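Clodcombe Household Waste Diary Collection: Data Card

Version 2
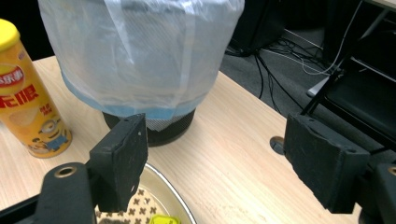 Gerneden Centre for Household Studies

Summary

The Clodcombe Household Waste Diary Collection contains written records of kitchen and general waste kept by 77 households in the municipality of Clodcombe. Participants recorded what was discarded, the stream to which it was assigned and, where they wished, a short comment. The collection holds 948 diary entries. It is intended for research into household sorting behaviour and for the planning of kerbside collection services.

Contents of the release

entries.csv: one row per diary entry
households.csv: one row per household, with dwelling type and number of residents
codes.csv: the material codes and their definitions
comments.csv: free-text comments, linked to entries by entry_id

All files are encoded in UTF-8. Masses are given in grams. Times follow the 24-hour clock and are local to Clodcombe.

Fields in entries.csv

entry_id: unique identifier
household_id: key to households.csv
stream: garbage, recycling, organics or unsure
material_code: key to codes.csv
mass_g: mass as recorded by the participant; blank where no scale was used
bag_change: yes or no; whether the liner was replaced at the time of the entry

Collection method

Diaries were kept on paper during October and returned by post to the Nimri field office, where they were transcribed by two coders working independently. Differences in coding were resolved by discussion. Participants received a printed guide to the material codes but were asked not to alter their usual habits. Kitchen scales were offered to every household and accepted by fewer than half.

Composite packaging, such as tubes that combine fibreboard with a metal base and a plastic lid, is coded under C4 when discarded whole. Where the parts were separated, each part has its own entry. Liners are coded under P2, whatever their colour or closure.

Known limitations

Mass is missing for 287 entries. These should not be treated as zero. Apartment dwellings are under-represented, and no household on the Lesura rural route took part. Entries made late in the evening are often brief and may combine several items under one code. The "unsure" stream was added in version 2; in version 1 those entries were assigned to garbage, and results from the two versions are not directly comparable.

Privacy

Names, street addresses and postal codes have been removed. Comments that could identify a participant or neighbour were redacted before release. Users must not attempt to re-identify households.

Licence and access

The collection is available for non-commercial research and teaching. Commercial use requires written permission from the Centre. Corrections should be submitted with the relevant entry_id and will be considered for the next version.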